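Chapter 8
The Call Sheet and the Shooting Day 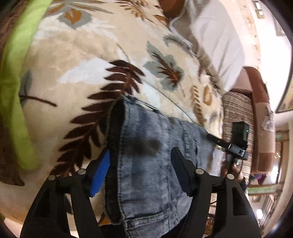 A call sheet is the document that tells everyone on a screen production where to be the next day, when to be there and what to bring. It is usually one or two pages long. The assistant director's department prepares it in the afternoon, the production manager checks it, and it goes out to cast and crew before wrap. Each department reads it for different things. The camera crew looks at the order of scenes and the lens notes. Costume looks at the story days, and something as ordinary as these faded jeans, folded on a blanket with a leaf print, would get its own line if a character wore them in more than one scene. Worn pale thread like that along the stitched edge is easy to see in a close shot, so a second pair would have to be aged to match. Catering looks at the head count and very little else.

In this chapter you will read call sheets from a low-budget television drama, Nustinmont, and use them to follow a single shooting day from first call to wrap. The series was made by a small company, Fellelow Pictures, mostly on location in the town of Oakley. Its budget did not allow for many extra days, and the paperwork shows this clearly.

What you should already know

Chapter 7 covered the script breakdown and the stripboard. If you are unsure how a scene is measured in eighths of a page, go back to that section before continuing. You will also need the list of crew roles in Appendix B.

8.1 What goes on the page

There is no single layout for a call sheet, and production companies tend to keep using whichever one they started with. Most will carry the following near the top:

Production title, shooting day number and date
Unit call and estimated wrap
Location address and parking
Nearest hospital
Weather, sunrise and sunset

Below this comes the scene list, in shooting order. Each row gives the scene number, whether it is interior or exterior, day or night, a short summary, the page count and the cast numbers. The cast table follows, with pick-up, makeup and on-set times for each actor. Department notes fill the rest of the sheet.

Cast are numbered once, at the start of pre-production, and they keep that number for the whole shoot. On Nustinmont, the harbour master was cast number 3 and stayed that way even after his part was cut back to a handful of scenes.

8.2 Calls and pre-calls

The unit call is the time the main crew is due on set. Some people have to arrive earlier, and this is a pre-call. Makeup, costume and locations are the most common. A pre-call costs money, since it starts the clock on that person's day, and the production manager will want to know the reason for it.

Dean Clegg, first assistant director on the series, set his unit calls by working backward from the first shot. If he wanted to turn over at 8 in the morning, he asked each head of department how long they needed and built the times from the answers. He then added a margin for the drive, as the road into Oakley is one lane each way – and the equipment trucks used it too.

8.3 When the day changes

Call sheets are reissued when something important moves. A reissue is printed on a different colour of paper or marked with a version letter, and the old one should be thrown out. Crew members who keep both will sooner or later read the wrong one.

During the June block, rain closed the wharf location and the unit moved to the Rolard warehouse, which had been held as weather cover. The revised sheet changed the address, the parking, the scene order and four of the cast calls. Compare the two versions in Figure 8.2 and mark every difference before you go on to Section 8.4.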